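Step 4. Leveling the washer

I've set up more of these top-loaders than I care to remember, and this is the step people skip. Don't! Get your level out before you plug anything in.

1. Lay the level across the top, side to side, then front to back.
2. Tip the machine back a little and turn the front feet by hand — clockwise raises them on the Menora.
3. Tighten the lock nuts with the 17 mm wrench.

Caution: get a helper for the tipping part. My toes still remember June.
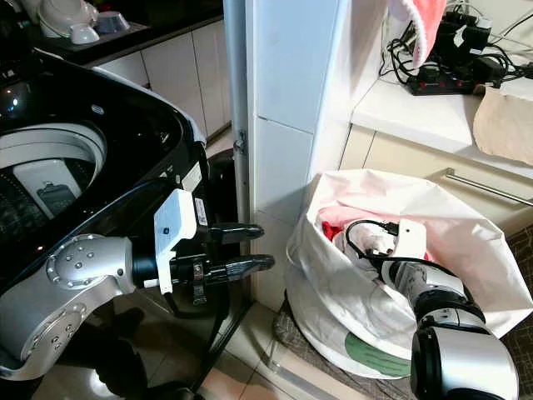

Do I have to level it again after moving it?

Any move at all, even a short one to sweep behind it, means going back to number 1. It takes me 3 minutes.

Note: on a springy wood floor, run an empty spin first and check the level once more. Lock nuts can creep, so I give mine another quarter turn after the first week of laundry.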